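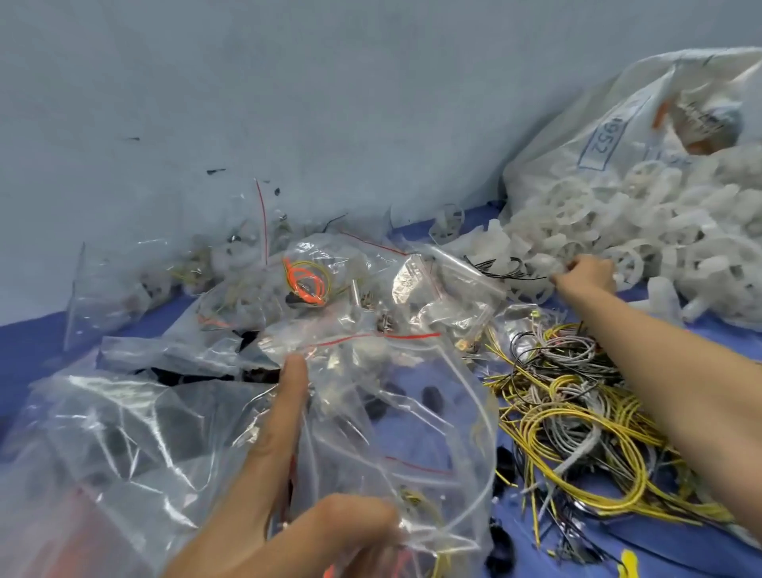
Geetha Joseph wrote to us after her first month with the kit that she had expected the software to be the hard part and the wearing of it to be the nuisance, and that it went the other way around: by the second morning her sorters had forgotten they had anything on their heads, and what took thought was deciding which jobs were worth recording. We hear that a lot, so we've tried to make this page useful on both counts.

Osora Bench Recorder
Head-worn recording kit for hand work, by Promano

The Osora kit gathers examples of people doing ordinary bench jobs (sorting, bagging, untangling, picking one kind of part out of a heap of others) from close to where the worker's own eyes are, so that a learning system has something real to learn from. We built it for small shops and research groups who would like their examples to come from actual work, with all the mess that goes along with it. Mixed wire, clear bags, and white plastic parts piled on top of other white plastic parts are hard going for a system raised on tidy tables, and those are just the jobs our customers ask us about most!

What comes in the box
Headband with camera, 2 washable liners
Belt pack and short cable
Charging dock for 4 belt packs
Flilura labeling software, one seat
Printed quick-start card and a longer guide, which we do hope you'll read

How a session goes
The worker puts on the headband, looks down at the bench, and presses the button on the belt pack. A short tone means it is recording. They say the name of the task out loud ("bagging," "pulling wire," whatever your shop calls it) and then get on with the job at their normal speed. We ask people not to slow down or show off. A hand that goes in for one part, changes its mind and takes another is a perfectly good example, and so is a bag that won't open on the first try. Press the button again to stop.

Most shops settle on sessions of about 40 minutes, with a proper break after. You can go longer on the battery, but necks get tired before batteries do, and a tired sorter works differently from a fresh one.

Back at the desk, Flilura cuts the session into pieces wherever it hears a task name and lets you fix the cuts by hand. You can mark each piece with what was picked up, which hand did it, and where it went. Clear film gave the early versions a good deal of trouble. Shiny plastic would confuse the hand finder whenever fingers were behind a bag, and Pavithra Panicker spent most of February on that one problem. It is much better now. It still misses sometimes under strong overhead light, so do look through the pieces marked with a yellow flag before you export.

Fitting and care
The band adjusts from the back, in 11 steps. Set the camera so that both hands are in view when they're resting on the work surface, then have the worker reach to the far edge and check again. Wash the liners by hand and dry them flat. The camera window can be wiped with a dry lens cloth. Please keep glass cleaner away from it, as the coating doesn't care for it at all.

Privacy
Sound is used for finding task names and is dropped at export unless you choose to keep it. Faces that come into view are blurred on your own computer before anything is shared. Ask everyone at the bench before you start, including whoever is at the next bench over.

Ordering and loans
Kits are put together to order at our Panicker Road workshop. If you'd like to try one first, we keep a pair of loaners, and Ravindran Chettiar looks after the list for those. Tell him what parts you handle and how your bench is lit, and he'll set the exposure before it ships. Spare liners, cables and extra Flilura seats are sold separately.

Page updated 18 October 2025. The older gray belt packs work with the current dock, though you will need the adapter plate.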